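3.2 Post-match interviews and the reporting of blame

The second part of the study looks at what managers said to reporters in the hour after a defeat, and at how much of it reached print. We collected 80 interviews given by managers in the Larkanthorpe district league across one season, ending in June. Each was recorded in full by the league's press officer, Kavinda Mondal, and passed to us with the published match reports. Interviews shorter than 2 minutes were left out before the count was made.

Two coders read each transcript and marked every sentence that gave a cause for the result. Causes were sorted into four groups: the referee, the players, the club (travel, pitch, late kick-off) and the opposition. Where the coders disagreed, Ebere Haruna read the passage and settled it. Most disagreements concerned remarks about injuries, which can be heard either as a complaint about the club's medical staff or as a plain statement of who was missing. We placed these under players unless the manager named a decision taken by the club.

In 39 of the interviews the manager spoke of the opposition before anything else, usually to praise them. These remarks seldom appeared in the published reports. Comments on the referee were fewer and often came late in the interview, yet they were far more likely to be quoted, and in several reports they supplied the headline. 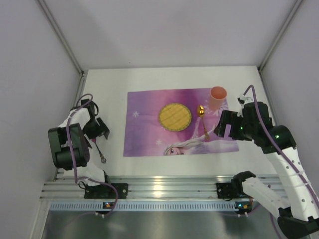

Figure 4. Workspace with printed placemat.

The gap was widest after cup ties. Following the second leg between Priloleo and Fludar, the Priloleo manager spoke at length on his side's poor marking at corners and made one short remark on a penalty that was not given. The report in the local paper ran to 200 words, and the penalty remark was the only thing quoted. The Fludar manager was not quoted at all – his side had won, and the paper followed the losing club.

Reporters work to short deadlines and cannot print everything they are told. Wickramasinghe makes this point in an earlier study of evening papers, and our material gives no reason to doubt it. The choice of quotation still matters to the clubs. Three managers told us that they had stopped speaking about referees altogether, and one now gives his comments in writing – a practice the league allows but does not encourage.

We did not code tone of voice. A remark that reads as angry on the page may have been made lightly, and the transcripts do not record laughter or pauses in any regular way. Section 3.3 returns to this question using the smaller set of interviews for which the sound recordings were kept.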